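Household Skills, Unit 5: Sorting and Folding the Wash

OK, so last time we got as far as reading care labels, and I promised we'd move on to the part most of you said you hate. Folding! I used to hate it too. My first apartment was on Handen, up two flights, and I'd carry everything home and leave it in a heap until I'd worn my way through it.

What changed my mind was using a small basket. A big hamper lets you put the job off (it holds so much!), while a little open one fills up fast and you just deal with it. Pick one with holes in the sides if you can, so air gets through, and with a slot at the end for your fingers.

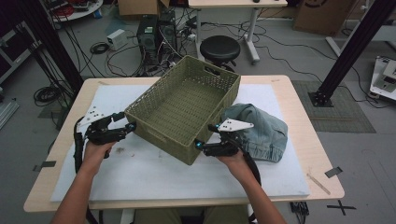

Jeans go first, always. They're bulky, and once they're out of the way you can see what else you've got. Shake them hard, lay one leg on the other, smooth the seat flat with your palm, then fold up from the hem in thirds. Don't fuss over the creases – denim forgives you. Themis Konstantinidis rolls his, and that's fine for a drawer, but rolled jeans on a shelf drive me crazy.

Next come towels, then shirts, then the small stuff. Socks last. If you find a damp waistband, hang that piece up and carry on with the others.

Clear your table before you start, and wipe it down. Waist height is best, or your back will let you know by the second load.

For next class: fold 7 items at home, at least one pair of jeans, and write down where you got stuck. Read the Mavromatis handout too, just the part on storage – skip the bit about starch.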